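Notes for 12th February, equipment planning session. Slot is 20 minutes, leave time for Boris at the end.

## Opening

- Say who I am, then straight into the money. People have read the Deteo summary already.
- The request is for a second arm, spares and bench fittings, to be in place by June.
- I'm not asking for a decision today. I want a yes to getting quotes.

## What we budgeted last time

The arm was the easy line. We had one price from Rakiteck and one from Gauthier and we picked between them. What we left out was everything else on the bench: cables, straps, connectors, markers, containers, tape. None of it costs much on its own, so it went through as petty cash — 300 in all by the time Indrek Org added up the receipts.

(Pause. Next three slides, don't talk over them.)

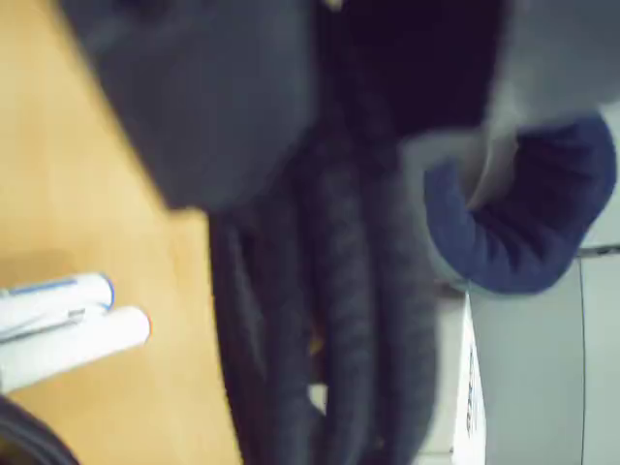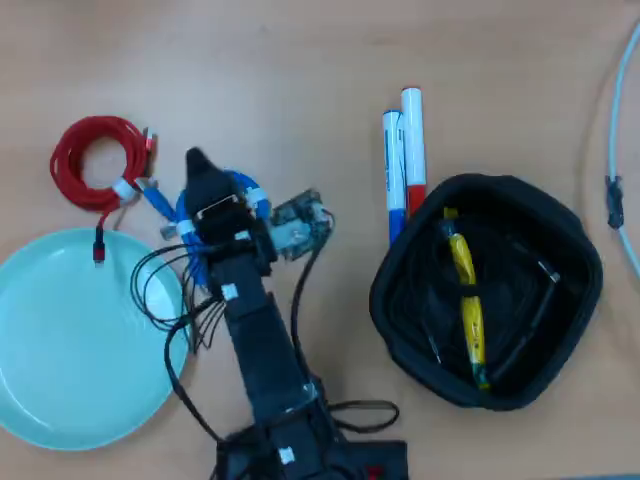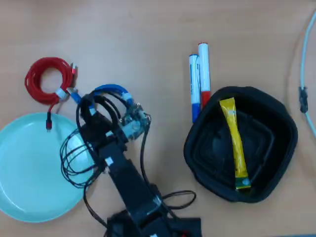 ## What to plan for

**Cabling.** Put it on its own line. Buy spare leads in the same order as the arm, and allow for straps to keep them tidy. Last year we waited 7 working days for one lead and the bench stood idle.

**Test objects.** Cheap, but they wear out and get borrowed. Indrek wants a fixed set, bought in threes, kept in a box with a list in the lid.

**Bench space.** Two arms won't share the table we have. Either we buy a second table or we move the cupboard. I prefer the table. Facilities will want to know by the end of the month.

**People's time.** Setting up took 3 days, and we had planned for one. Put the real figure in. If someone asks about training, it's the same people and no extra cost.

## Quotes

- Rakiteck: ask for the arm with and without the service contract.
- Gauthier: ask again. Their last price didn't include delivery.
- The Allow budget code can cover small items but not the arm itself. Boris Brabec has checked this with finance.

## If there are questions

Leasing — we looked at it and the minimum term was too long. Second-hand — possible, though I'd want Indrek to see the thing running first.

Hand over to Boris for the spending timetable. He has the spreadsheet, I don't need to show it.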